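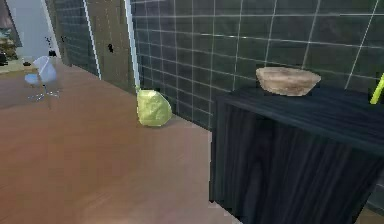

Simulated room used at the open day, with the yellow-green object on the floor and the bowl on the dark cabinet.

Progress report to the Sarine fund: demonstration and open day, March

The open day was the second item in our work plan for this period and it is now complete. It was held at the Janssen building and ran from 10 am to 4 pm, with 39 visitors across the day. Most came from local care providers and housing groups. Pomer sent staff from its training side, who stayed for the afternoon.

The demonstration used the simulated rooms built under the first stage of the grant. Visitors chose a room on screen, gave the Cleltus software a short tidying instruction and watched it plan and carry out the task. We ran 6 sessions of 30 minutes each, with questions at the end. The room shown in this report was the room chosen most often. The usual instruction was to pick the item up from the floor by the tiled wall and put it in the tan bowl.

Before the event we completed 1,136 test runs, which meets the target agreed for this stage. The weak point is still items lying close to a wall. The planner tends to come in at too flat an angle and then has to back off and try again, and visitors noticed the delay. We have moved this up the list for the next period.

Feedback was mostly good. Care staff wanted to know how the system would cope with wet floors and with people walking through, and neither is covered by the present rooms. Several asked for a smaller kitchen with less open floor – closer to the flats they work in. Pomer asked whether the sessions could be run remotely. We think they can, but the sound link needs work first.

Spending on the event was within budget. The hire of a second large screen was not planned and was met from the travel line, which is underspent.

Next period: fix the wall approach, add two smaller rooms, and repeat the test runs on the same settings so that results can be compared. We are not asking for any change to the end date.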